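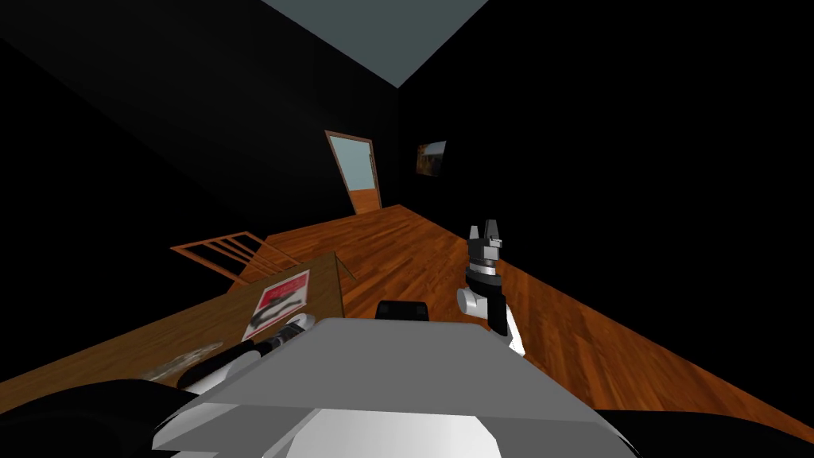
Production workshop notebook, Firno series development
May 21, 2026

Purpose of entry: to record the state of the Firno pilot materials before they are sent to Bilten for the second reading, and to list the points on which the workshop has not yet agreed.

The pilot script stands at 77 pages. The agreed limit for a half-hour children's drama is lower than that, and the previous entry overstated how much could be removed without loss. Two cuts were tried this morning. The first takes out the ferry sequence entirely and moves the discovery of the letters to the school. The second keeps the ferry and drops the grandmother's visit. The workshop prefers the first. The ferry is expensive, and the letters read better when the sister is present.

Episode count remains at 20. Bilten has asked in writing whether 22 would be possible, with the two additional episodes to serve as a holiday pair. The story outline does not support this at present. Episodes 14 and 15 already cover thin ground, and any new material would have to be placed before them. A reply has been drafted and is in the shared folder for comment. 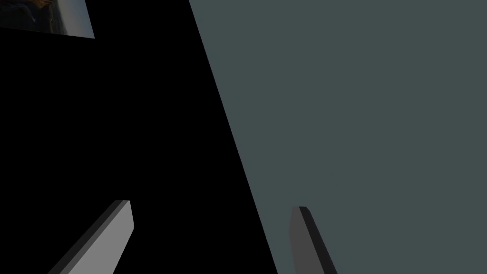

Two gray gripper fingers, nothing between them.

Rights. The option on the source novel was checked against the signed copy. It covers television and streaming but is silent on audio. Krishnan holds the audio rights separately and has indicated that a companion podcast is under discussion. The workshop should not refer to audio in any pitch document until the position is confirmed in writing.

Reader notes. The Givus reading group returned 253 comments on the first three scripts. Around half concern dialogue. Several readers found the older brother's speech too formal for his age, and this is accepted. The request for a narrator is not accepted; it was considered in the outline stage and set aside. Comments on the title have been filed without action.

Corrections to the previous entry: the scene numbering given for episode 2 was that of the old draft. Scene 9 should read scene 11, and the note on the missing bicycle belongs to episode 3.

Outstanding:
Revised pilot with the ferry removed, clean copy and marked copy.
Reply to Bilten on the holiday pair.
Short character sheet for the sister, one page, no backstory beyond the first season.
Written confirmation from Krishnan on audio.
Budget line for night shooting in episode 6, still blank.

Next entry to follow the second reading.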